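Cómo presentar una propuesta en el pleno municipal

Si nunca has llevado una propuesta al ayuntamiento, tranquilo, que impone bastante menos de lo que parece. Empieza por pedir en el registro el reglamento de participación y léelo con calma, con un café si hace falta, sobre todo la parte de los plazos.

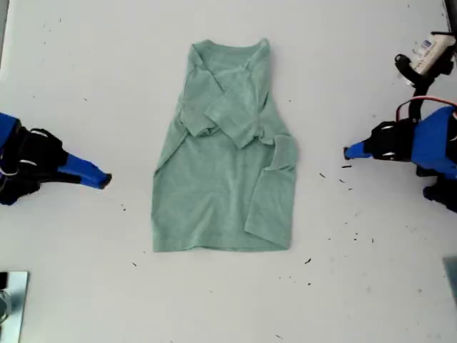

Después redacta tu texto - una página, no más - y di bien claro qué pides y a quién. En nuestro barrio reunimos más de 500 firmas para lo del parque, casi todas en tardes de charla muy agradables.

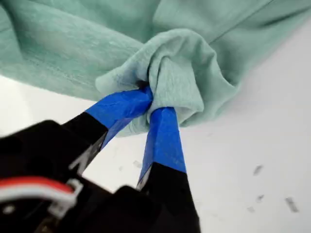 Presenta dos copias y guarda la tuya sellada. Si quieres que se debata en el pleno de octubre, entrégala con 20 días de margen, y practica tu intervención en voz alta en casa, ¡que los minutos vuelan!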